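11月24日 作業ノート(木工室)

まな板の油仕上げ、乾燥と反りの記録。前回の続き。

朝、室温を見てから棚の試験片を全部出した。桐油のものは表面がさらっとしている。亜麻仁油のものはまだ指に少しつく。クルミ油はその中間で、においがいちばん弱い。Brelbyの蜜蝋ワックスを上に塗った組は、艶はきれいだが、爪で押すと跡が残る。塗りすぎだと思う。次は布で拭き取ってから一晩置く。

試験片の裏に鉛筆で書いた番号が油で読めなくなっているものが二つあった。位置から判断して書き直したが、確実ではないのでこの二つは比較から外す。次からは木口に刻印する。Arrietaさんが刻印の道具を持っているそうなので借りる。

竹の集成材について。Marisolに聞かれたので書いておく。竹は油の入り方が木と違う。節のところはほとんど吸わず、節と節の間は最初の一回だけよく吸う。二回目からは表面に残るので、厚く塗っても意味がない。薄く塗って、十五分待って、乾いた布で全部拭く。これを日をあけて三回。溝の底は布が届きにくく、油がたまって後でべたつく。割り箸に布を巻いて拭くのがいちばん早い。

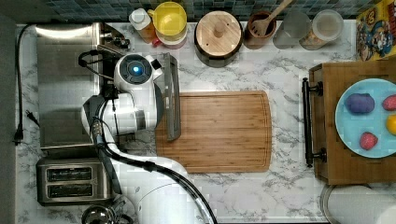

研磨の番手。これまで240番で止めていたが、水をかけて毛羽を立ててから320番をかけたほうが、洗ったあとの手触りがよい。400番まで上げた組も作ったが、油の吸い込みが悪くなった気がする。重さの差で見たいが、手持ちのはかりでは細かい差が出ない。Valentinのはかりを借りて測り直す。600番は見た目だけの話なので、食品に触れる面ではやらない。

水をかける工程は、霧吹きよりも絞った布のほうがむらにならない。霧吹きだと粒が落ちたところだけ毛羽が強く立ち、そこだけ削りすぎる。乾くまで最低一時間は待つこと。昨日は待ちきれずに研磨をかけて紙がすぐ詰まった。紙を二枚無駄にした。

反りについて。片面だけ油を塗って平置きした板は、予想どおり塗っていない側に水気が入って反った。両面塗って立てて乾かしたものは動いていない。当たり前の結果だが、Estrellaの持ってきた古い板がまさに前者の状態だったので、説明用に一枚残しておく。直し方は、凹んだ側を湿らせた布の上に伏せ、上に重しを置いて様子を見る。急に戻すと接着のところから割れる。ドライヤーは使わない。

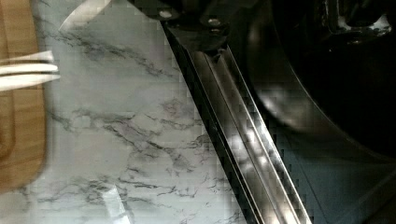 接着剤の確認。2019年に開けたCavurineの缶がまだ棚の奥にあった。混ぜると粒が残るので廃棄。新しい缶は蓋に開封日を書いて手前に置いた。圧締時間は説明書どおりだと短い気がする。冬場は倍にしておいたほうが無難。クランプは30センチのものが足りず、締める間隔が広くなってしまった。板の中央の継ぎ目に薄く隙間が見えるのはそのせいだろう。当て木を長いものに替えて、圧が散るようにして再試験する。

はみ出した接着剤は、固まりかけのゴム状のときにノミで起こすのがよい。濡れ布で拭くと薄まったものが導管に入り、油を塗ったときに白く抜ける。Ruaridhは濡れ布派で、毎回この話になる。白抜けの出た板を作業台の端に置いておいたので、見ておいてください。

滑り止めの脚。ねじ止めのゴム脚を試したが、両面使いができなくなるので、結局なしにした。薄いシリコンの敷物を別に用意するほうが使う人には便利だと思う。Bermúdezの店の話では、両面使える板のほうがよく出るそうだ。値段は据え置きで、溝は片面だけにする。溝の深さは今の型板のままでよいが、角の丸みはもう少し大きくしたい。小さいと布が引っかかる。型板はAitanaが作り直す。

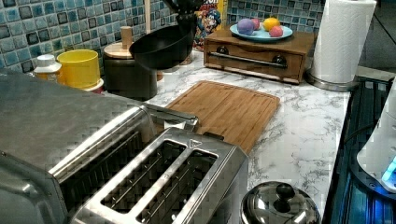 手入れの説明書の文案も直した。前の版は「定期的に油を塗ってください」とだけ書いてあり、問い合わせが多かった。次のようにする。

使ったあとはすぐに洗い、水気を拭いて立てて乾かす。食洗機には入れない。水に浸けたままにしない。表面が白っぽく乾いて見えたら油を塗る。においが気になるときは粗塩をふって半分に切ったレモンでこすり、水で流す。黒い点が出たときは320番の紙で軽く削り、油を塗り直す。

油の種類は書かないことにした。オリーブ油を使う人がいて酸化のにおいが出るので、書くなら「乾く油」と書きたいが、それでは伝わらない。小瓶を付ける案をMastatcombeに相談する。クルミ油は食物アレルギーの心配があるので候補から外し、小瓶は桐油にする。

油を拭いた布の始末。丸めて捨てない。広げて外の物干しに掛け、完全に乾いてから捨てる。急ぐときは水を張った金属缶に入れて蓋をする。昨日、流しの下に丸めた布が一枚あった。亜麻仁油は特に熱を持ちやすいので、必ず守ること。

残り
・刻印の道具を借りる
・はかりを借りて320番と400番の組を測る
・長い当て木を四本切る
・240番の紙を注文(在庫なし)
・反った板の重しは明日の朝に一度外して見る
・前の説明書は4月の分まで残っているので、先に使い切らず差し替える

桐油の二回目は夕方に塗った。棚の上段、左から順に並べてある。触らないでください。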